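The Drawer Test

By the time the third gripper arrived I had stopped telling people at parties what I did. I opened drawers. I opened them in a made-up living room with a sofa and a basketball in it, and I did it 100 times per gripper, and then I wrote the score in a column.

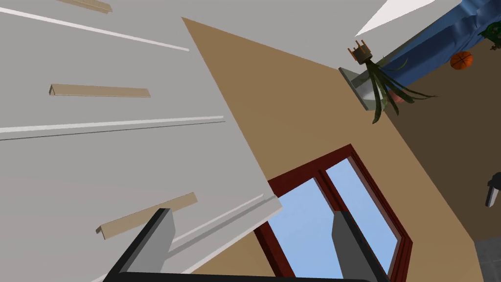 The first one was the Tosto, two fingers, cheap, and as stubborn as a goat. It would get hold of a handle and simply not let go, so the drawer came open beautifully and then the arm went off to its next job and took the drawer along for company. I gave it 30 for effort and my boss at Stamenley crossed it out. Effort wasn't a column.

The Vieira was the clever one. Softer grip, lovely slow close, and a controller that had opinions. It would come up to the cabinet, stop a hand's width away, and think. I used to lean towards the screen as if that would help! Fifteen seconds, sometimes. Then in it would go, neat as you like, or else it would back off and have a look at the window instead. I knew perfectly well it was the wrist camera rolling over to find a better angle. I still said "what are you looking at?" out loud, and the man at the next desk put his headphones on.

So, the third one. The Wuvetti came on 22 May 2019 as a folder of files and a note saying please be gentle with the force limits. I loaded it into the same room as the others, same handles, same light, and set it going while I ate a cheese roll.

It missed the first 3 drawers. Missed them properly, went by with its fingers open like somebody waving at the wrong bus. On the fourth it caught the handle right on the tips and I put the roll down. Out came the drawer. Back it went. Then the next one, and the next, and I sat there with crumbs all over the keyboard and didn't touch anything.

I should have gone home at six. I stayed until the run was done – it was gone nine, the cleaner had been round me twice – and I'll tell you what I did with the results, which was nothing. I shut the laptop. I had an idea that if I wrote them in the column it would be just another number, and my boss would say fine, order it, and in September there'd be a real one bolted to a real bench and somebody else would be in charge of it.

I walked to the bus stop in the drizzle. When I got in, my kitchen drawer was stuck again, the one with the tea towels. I gave it a tug. Then I tried it slower, just the fingertips, a bit to the left.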